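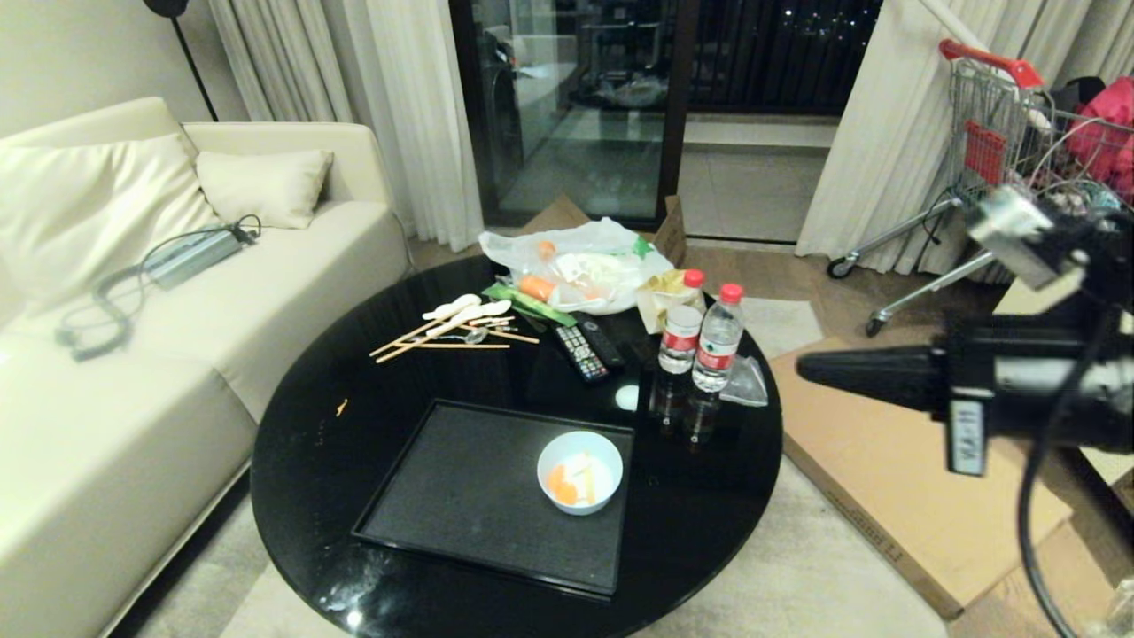 Figure 1. Living room table after dark, items in place, balcony door behind.

Jada Furnished Homes Project
Progress report to Trirnard, second reporting period
Date of issue: 23/09/2021

1. Purpose of the report

The report covers work on the living room part of the project. Kitchens and bathrooms were dealt with in the first report and are mentioned only where they affect the tables, sofas and balcony areas discussed here. The aim of the living room part is unchanged: to write a clearing and cleaning routine for the main low table in a furnished flat, and to set out what should be provided next to it so that the routine can be kept up by the people living there.

All flats in the period are in the Bataineh building. They are let with furniture, curtains and a washing machine.

2. Work done in the period

116 table clearances were recorded. Each was entered on a single sheet giving the flat, the type of table, the items present at the start, where each item went and the state of the surface at the end. The item list now holds 454 entries. Repeat entries for the same object in the same flat have been kept, as they show which objects return to the table after being put away.

The item sheet was revised once. The first version had a single line for "food", which made it impossible to separate food being eaten from food still in its shopping bag. The revised version has separate lines for food in a dish, food in a bag or packet, drinks, cutlery, and empty wrapping. Earlier sheets have been re-entered where the notes allowed it. Where they did not, the entry is marked "food, not split" and is left out of the totals by type.

The storage trial planned for the period has started in the smaller flats. The larger flats will follow when the remaining side boxes are delivered.

3. Findings on table contents

3.1 Food and eating

The low table is the main place for eating in the flats recorded, ahead of the kitchen worktop. The table in Figure 1 is typical of the evening entries: a small white bowl of food in a black tray, a thin white plastic bag with more food in it, a yellow and white paper package next to the bag, and two bottles with red caps and red labels, one fuller than the other. White plastic spoons are lying directly on the tabletop.

The sheets show that food in bags is the slowest type to be cleared. Bowls and plates have an obvious destination. A bag with food left in it has three possible ones (fridge, cupboard or bin) and someone has to look inside before choosing. The draft routine now puts bags first for this reason. Paper packets are handled at the same time as bags.

Part-used bottles were being emptied and thrown away in some flats and left on the table in others. The routine now says: cap on, upright, to the fridge door. Empty bottles go to the recycling box.

3.2 Cutlery

Loose cutlery is the most frequent cause of marks on the tabletop. Plastic spoons, wooden skewers and chopsticks are put down in a heap and tend to spread. They are light, they are missed when the cloth goes round, and they are then pushed along the surface with it. The routine asks for all of them to be lifted in one go and placed in the tray before anything is wiped.

Washable plastic spoons are being reused in several flats. The routine does not ask residents to stop. Spoons for reuse go to the sink with the bowls. Skewers are thrown away.

3.3 Remote controls and other small objects

Remote controls are on the table in nearly every sheet and return to it after every clearance. The earlier instruction to store them in a drawer has been withdrawn. They now have a fixed place on the table, at the sofa side, next to each other, and are wiped with a dry cloth only.

Small objects that do not belong to a meal or to the television are entered as "other". This line is larger than expected and will be looked at again in the next period.

3.4 Wrapping and crumbs

Clear plastic wrapping is hard to see on a shiny black top and is sometimes left behind at the edge after the rest has gone. Recorders were asked to check the edge all the way round before signing the sheet. Crumbs are easier to see on black than on the pale tables. Complaints about crumbs are accordingly higher for the black tables, although the sheets show no difference in the amount present.

4. Findings on the surface

The round black tables have a high-gloss finish. They show smears, bottle rings and cloth marks more than any other table in the project. Three cleaning methods were tried on them: a damp cloth alone, a damp cloth followed by a dry one, and a spray cleaner with a paper towel. The damp cloth followed by a dry one gave the best finish and is now the standard. The spray left streaks that needed a second pass. Paper towel is no longer recommended for these tables, as grit caught under it may cause fine scratches.

A tray with a raised rim keeps small spills off the gloss and allows the dishes to be carried out in one trip. Flats with a tray in daily use had fewer ring marks. The trays in use are smaller than the project would choose. A full meal for two people does not fit, and the items that are left over go straight onto the tabletop. A larger tray would leave too little room for the remote controls on the smaller tables, so a second tray of the present size is proposed instead.

5. Sofa

The sofa was added to the sheet in this period at the request of Trirnard. The cream leather sofas are in sound condition. Most entries concern objects left on the seat, chiefly cushions out of place and power adapters with their cables. An adapter with a coiled cable can be seen on the seat in Figure 1. Adapters should be unplugged, coiled and kept off the leather when not in use. A hook on the side of the table was considered and dropped, as the round tables have no flat side to fix it to. A shallow box on the floor at the end of the sofa is being tried.

Cushions go back to the ends of the sofa after the seat has been wiped. Food should be kept off the seat while the table is being cleared. Several recorders had moved bowls and bags to the sofa to free the tabletop, and the instruction now says to use the tray or the kitchen worktop.

6. Curtains and balcony door

Long white curtains hang at the balcony door in the flats with a sliding door. The lower edge picks up dirt from the threshold where the floor tiles begin. Totex has taken on the washing of the curtains for the length of the project. The first batch has been collected and returned. Two pairs came back with the hooks missing and Totex has agreed to replace them.

Door glass is cleaned on the room side at each full clean and is not part of the table routine. The track of the sliding door needs a narrow brush, which is on the order list.

7. Draft routine

The routine as it stands at the end of the period:

Bags and packets: look inside, then fridge, cupboard or bin.
Cutlery and skewers: lift together into the tray.
Bowls: into the tray, then to the sink.
Bottles: cap on, to the fridge, or to recycling if empty.
Wrapping: check the full edge of the table.
Remote controls: dry wipe, back to the sofa side.
Tabletop: damp cloth, then dry cloth.
Sofa: adapters away, seat wiped, cushions to the ends.

The order has been tested on the round tables only. On the rectangular tables it may be quicker to start from one end, and this will be checked.

8. Spending

Spending on the living room part in the period came to 1775 pounds. It covers trays, cloths, side boxes, printing of the sheets and the Totex curtain work. There is no overspend. The second trays and the track brushes are not included and will fall in the next period.

9. Delays and open points

Delivery of the side boxes is late. The supplier changed the size and the first lot did not fit between sofa and wall in the narrow flats. These have been moved to the larger flats, where there is room for them beside the floor lamp.

The "other" line on the item sheet needs splitting. A proposal will be sent with the next set of sheets.

Trirnard is asked to decide on the purchase of second trays before the end of September. If the purchase is agreed, the trays will go to the flats with black tables first.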